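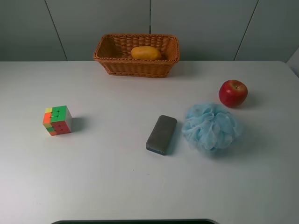 Gedwood opens its Basket Table to families this August

Last updated 6/1/25

Search this site Enter keyword Go

Gedwood is delighted to announce that its much-loved Basket Table program will be coming to neighbourhood libraries and seniors' centres this August, with the generous support of our friends at Ralisen, who have looked after our printing and our travel for longer than we care to admit!

The idea is a simple one, and it has grown slowly over many cups of tea. We set out a white table, a woven wicker basket and a few everyday things - a red apple, a yellow fruit tucked into the basket, a light blue mesh bath pouf, a grey eraser - and invite grandparents and little ones to sort, pack and tidy them together, chatting all the while about colour, texture and where each thing might live at home.

"My own mum did this with us using whatever was in the kitchen drawer," said program coordinator Sarita Upadhyay. "It's lovely to see people slow down over something as ordinary as an eraser."

Sessions run for an hour, with 13 places at each, and we expect to welcome nearly 800 people over the season. There is no charge, and children under two are very welcome on a lap.

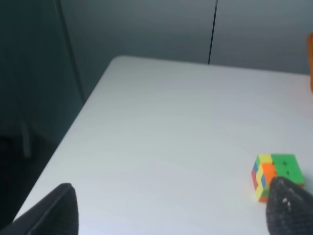
Birsen Toprak

The puzzle cube, with its bright green side and its jumble of red, yellow, blue and orange, is a favourite of mine, and I'm afraid I have been known to hold up the tidying over it. Solving is entirely optional - popping it in the basket is quite enough.

Families and centres wishing to book are warmly invited to ask for Raghda Sayegh at the Gedwood office, who will happily post out a program and a booking form.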